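Proyecto de aula: orden de una mesa de uso compartido
Informe final del grupo Koubek
Responsable de la redacción: Socorro Mamani
Fecha de entrega: 2023-08-04

1. Punto de partida

El trabajo trata de las cosas pequeñas que se quedan encima de una mesa compartida y de cómo darles un lugar fijo. Elegimos la mesa grande de tablero claro de la sala Reltstead. En ella se mezclan objetos de cocina, juguetes y artículos personales.

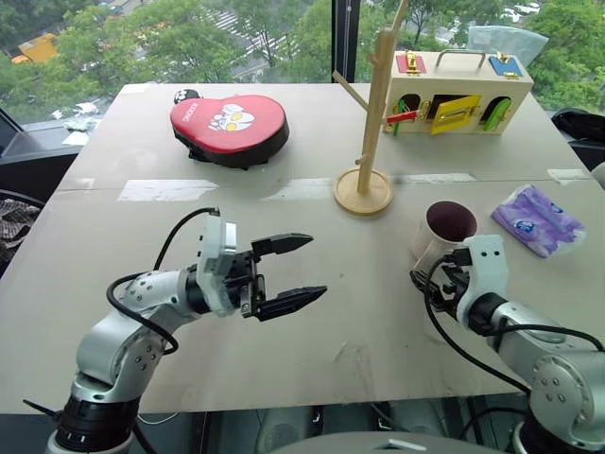
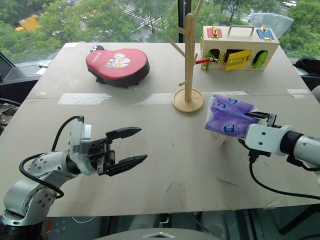
Mesa de la sala Reltstead, con la pieza roja en forma de corazón y el paquete morado de pañuelos.

¿Qué objetos conviene guardar primero en una mesa compartida?

Los que se pueden romper. Una taza de cerámica debe ir a su colgador o a un estante antes de mover cajas, bolsas o juguetes. Después se guardan las cosas que ocupan más superficie y al final las ligeras, como los pañuelos.

2. Método

Dividimos los objetos en 3 grupos: cocina, juego y uso personal. A cada grupo le asignamos un lugar y lo anotamos en una hoja pegada en la puerta de la sala. La hoja lleva el nombre Peltisex, que es el que pusimos al sistema en febrero, cuando hicimos la primera propuesta.

Cocina: el colgador de madera para tazas se queda en la mesa. Las tazas limpias se cuelgan por el asa. Las que están por lavar van al fregadero del pasillo.

Juego: la caja de actividades con pestillos se guarda cerrada, con el asa metálica hacia arriba. Al principio la poníamos en el estante alto, pero pesa bastante y la pasamos al de abajo.

Uso personal: pañuelos, bolsas y estuches. Este grupo fue el más difícil de ordenar – casi todo tiene dueño y no siempre se sabe quién es. Lo que sigue en la mesa al final del día pasa a un cajón con etiqueta.

3. Resultados

Probamos el sistema durante 2 semanas. Recoger la mesa llevaba al principio alrededor de 33 minutos, contando el tiempo de preguntar de quién era cada cosa. Con la hoja en la puerta se tardó menos, aunque los viernes el cajón se llenaba y había que vaciarlo antes de empezar.

Las tazas dieron pocos problemas. Las bolsas de plástico dieron más: se dejaban detrás de otros objetos y se quedaban allí varios días. Añadimos un gancho en la pared para ellas, que no estaba en el plan inicial.

4. Dificultades

La cinta transparente que cubre las uniones del tablero dificulta la limpieza. El paño se engancha en los bordes si se pasa en sentido contrario. Lo resolvimos limpiando a lo largo de la cinta. Las marcas y roces de la superficie no salieron con agua y jabón, y no probamos otros productos.

5. Pendiente

Falta decidir si el cajón se divide en dos. El grupo Grurkov, que usa la sala por la tarde, pidió una copia de la hoja con letra más grande. Se la entregaremos junto con la lista de materiales.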